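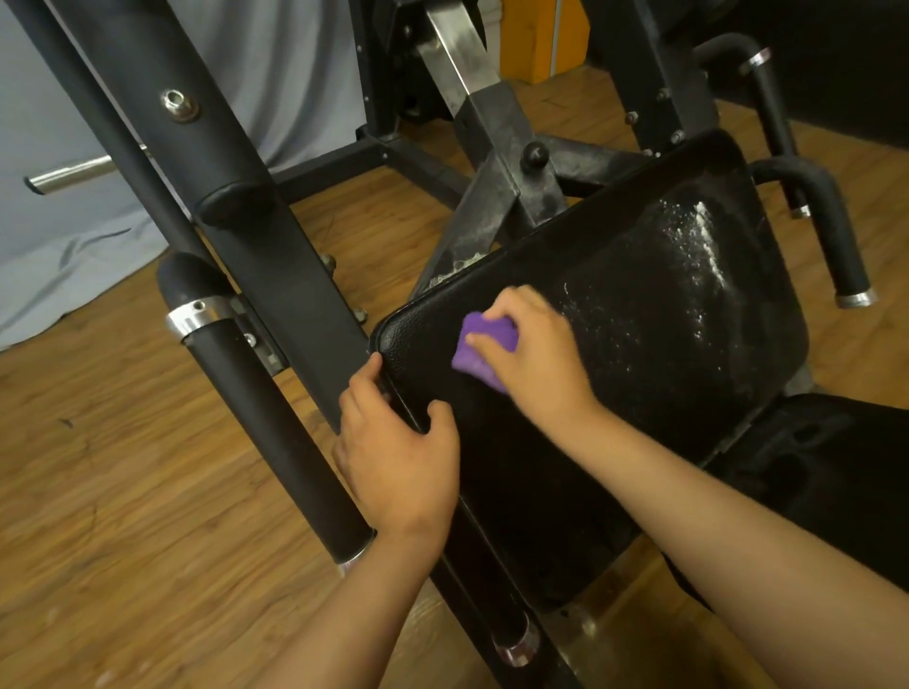 Lucía Peñalver's planner at Brinel splits a wiping job into patches and asks after each one whether the surface still needs work. Version 3 was trained on 248 clips of people cleaning gym equipment. 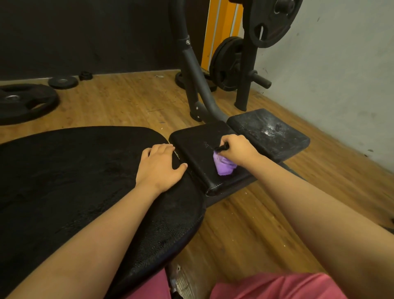
Perception is the slow part. Chalk on black vinyl is easy to segment, but shine confuses the model, and the whitish residue on the far pad and the smears by the purple cloth need separate labels. Maite Gallardo is rewriting that step.

Last updated 9th October
© Takier. Back to top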